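Jarnero Bench Conveyor, Green Belt
Sold by Clorkport Workshop Supply

Home > Benches and Lines > Small Conveyors

A conveyor is a table that has made up its mind. The Jarnero takes small parts from one end of your bench to the other at a pace you set with a knob, and it will keep doing so long after you have wandered off to look for your coffee. 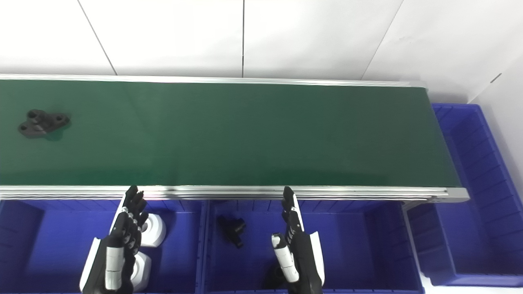
The Jarnero comes in one color, and we have stopped apologizing for it. Green is easy on the eyes over a long shift, and small dark parts have nowhere to hide on it. A black bracket with a couple of holes in it stands out plainly, even down at the far left of the belt. The bins go right up against the near rail, so whatever you pick off has a short trip. Ours are blue. Yours can be any color you can live with.

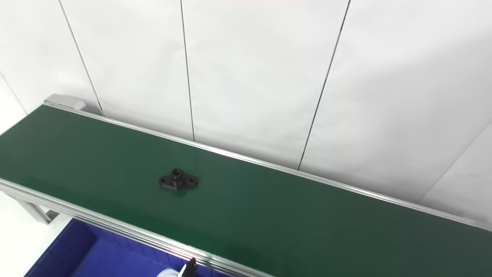

Black flanged part, two mounting holes, plenty of belt to itself.

The side rails are grooved aluminum extrusion. The grooves take standard slot nuts, so you can hang a guide, a lamp or a sign asking people not to sit on it. Please do put up the sign. We have sold more than 800 of these, and the most common repair has nothing to do with parts.
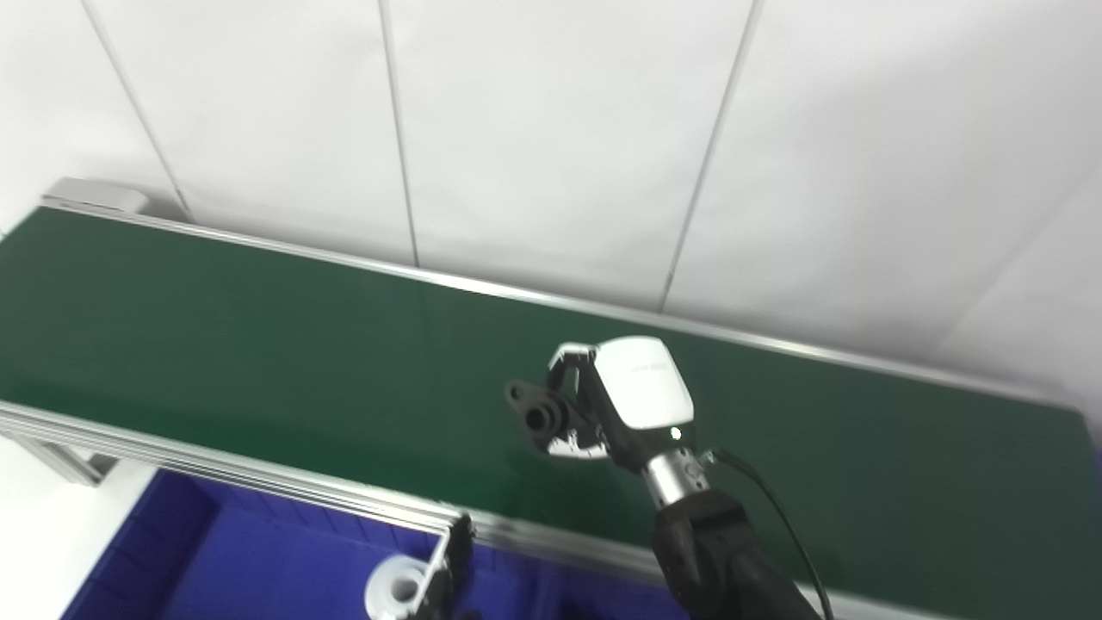
Green belt between its rails, gray cap at the upper left end.

Cleaning is a damp cloth and mild soap. Skip the solvents. The belt tracks well out of the box, but check it after the first week and again whenever the bench gets moved by someone who swears it wasn't.
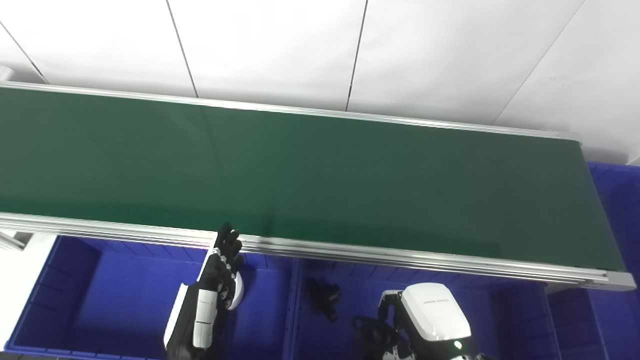 Belt clear, blue crates lined up below.

Details
Speeds: 3
Rails: grooved aluminum, both sides
Belt: green (see above, and make your peace)
Bins: sold separately, under Limum Stacking Bins
Spare belt: order no. 127
Warranty: 1,000 running hours, sitting not covered

Ships flat on a pallet from the Clorkport warehouse. You will need a second person to lift it and a hex key, which is in the bag taped under the frame.

Page updated Monday, February 11, 2019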